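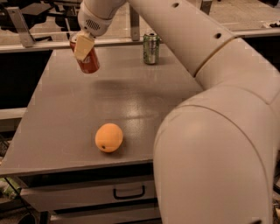
Kaisu Salminen wrote to tell us that she had bought three side tables in as many years and given every one of them away, and what she wanted now was a plain surface where a person could put down a cold drink without first going to look for a coaster. We read her note out loud in the shop and I think all of us were nodding by the end of it, which is more or less how the Koskela snack table got moved up to the front of our catalog.

The Koskela is the gray one. We do make it in a second color, a warm off-white called Koris, but gray is what most people go home with, and it is what I have in my own kitchen. It's a quiet, even gray with a slight gloss to it, so it picks up a bit of light from the window and never looks dull, and anything with some color looks wonderful on it - an orange, a red soda can, a green one, the good napkins your aunt gave you. I didn't expect to care about that when we started out, but I do find myself setting fruit on it just to enjoy it.

The top is broad and smooth all the way across. There are no grooves or seams in the main surface for crumbs to settle into, and a damp cloth with a drop of dish soap takes care of nearly everything (orange juice included, even if you find it the next morning). We had a test panel wiped 1000 times before we settled on the finish, and afterward we put it next to a fresh one and had to turn them over to check the labels. Please keep scouring pads and powder cleansers away from it, though. They'll take the shine down in patches and we can't put it back.

Along the back edge runs a low metal rail. It is there to stop cans and cups from getting pushed off the far side when somebody reaches across in a hurry, and if you stand the table against a wall it also keeps drinks from knocking the paint. A few customers hang a dish towel over it. It isn't meant to be lifted by, so when you move the table, please take hold of it under the top, with a person at each end.

Sizes and ordering

We build the Koskela in 2 lengths, and both come with the same rail and the same height, which sits comfortably beside a standard kitchen counter. The shorter one is the better choice for an apartment or a break room corner. The longer one really wants a wall to itself, and I'd suggest laying newspaper on the floor in the shape of it for a day or so before you decide. The depth is 20 inches on both.

Everything is made to order in our Istthorpe workshop and takes a few weeks. The legs go on with the wrench in the box, and the feet turn in and out for floors that aren't level (mine certainly aren't!). If you'd like to see the gray in your own light before you commit, we'll mail you a sample square for a $20 deposit, returned when the square comes back to us.

If you already own one of our Trivus carts, the gray is the same gray, and the two can stand side by side without looking like they came from different households. Orders for delivery before the end of April should reach us as early as you can manage, as spring is always our busy time.

Comments

Mbali Naidoo
We have the long one in our office kitchen and it's holding up great. Lunch happens on it every single day. My only complaint is that the wrench is tiny, so bring your own if you have one.

Pete
Does the rail come off? Ours would be going under a low window sill.

Shop reply
Hi Pete - yes, it's held by screws from underneath. Keep them in a bag somewhere in case you change your mind.

Kaisu Salminen
Mine is here and I am keeping this one.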